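Automation at the Sukport garment sorting works

The Sukport garment sorting works is a textile reuse plant operated by Plullton, a company that collects worn clothing and linens for resale and fiber recovery. It employs 382 people. The plant is known for the gradual introduction of robot arms on its folding and inspection tables, and for the labor agreement that accompanied them.

Background

Sorting of used clothing was done entirely by hand when the plant opened. Workers stood at long tables, shook out each piece, checked it for stains and missing buttons, and folded it or dropped it into a chute. Conveyors and automatic scales came first and changed the pace of the work more than its content. Handling the cloth itself remained a manual job. Soft goods are difficult for machines: a garment has no fixed shape, its layers stick together, and a sleeve or hem may be hidden under the rest of the piece.

Plullton began trials with robot arms under a program named Rindia. The first tasks were picking up a single garment from a table, spreading it, and turning it over for inspection. Shorts, T-shirts and pillowcases were handled first. Lined jackets and knitwear were left to hand sorters and remain so. 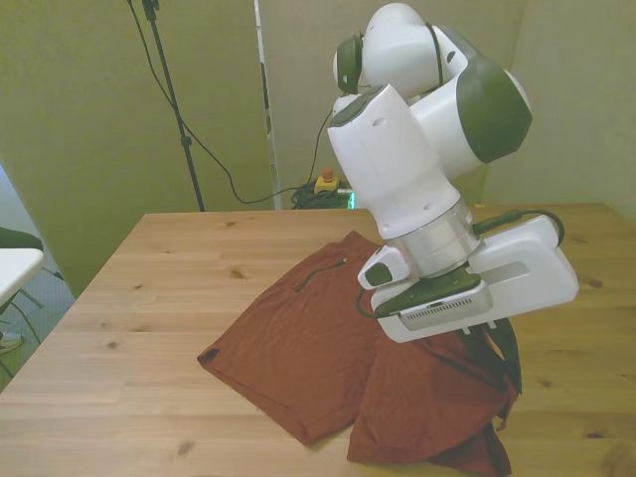 SUKPORT, December

The Rindia tables are kept apart from the main sorting hall. An arm with a two-finger gripper presses down into the cloth, closes on a fold, and lifts. Thin cotton is considered a demanding material, as the fingers can easily take hold of two layers in place of one. When a grasp fails, the table attendant straightens the garment and starts the cycle again. Attendants also decide when a piece should be taken out of the cycle and sent to a hand sorter.

Effects on employees

The program created the position of table attendant, which is open to sorters with at least two years of service. One attendant looks after three arms. The training covers safe stopping, gripper cleaning and the recording of failed grasps. In the first period of operation, attendants recorded 1,709 such failures, and the records were used to revise the order in which garment types were introduced.

Panagiotis Gashi, a former sorter who became an attendant, told the staff newsletter that his shoulders hurt less at the end of a shift, but that the work required closer attention. "At the old table I could talk all day," he said. "Now I am listening for the gripper."

Other employees have been more critical. Mateja Golob, who represents the sorting staff, has argued that experienced sorters judge fabric by touch and that this skill is poorly reflected in the attendant pay grade. She has also objected to the use of failure records in individual reviews - a practice the company ended under the present agreement.

Labor agreement

The agreement provides that no sorter may be dismissed as a result of the program. Staff whose tables are converted may choose between attendant training and a transfer to the repair room. Night work at the Rindia tables requires two attendants on duty.

See also

Sombatkul sorting line
Textile reuse
Repair room (Sukport)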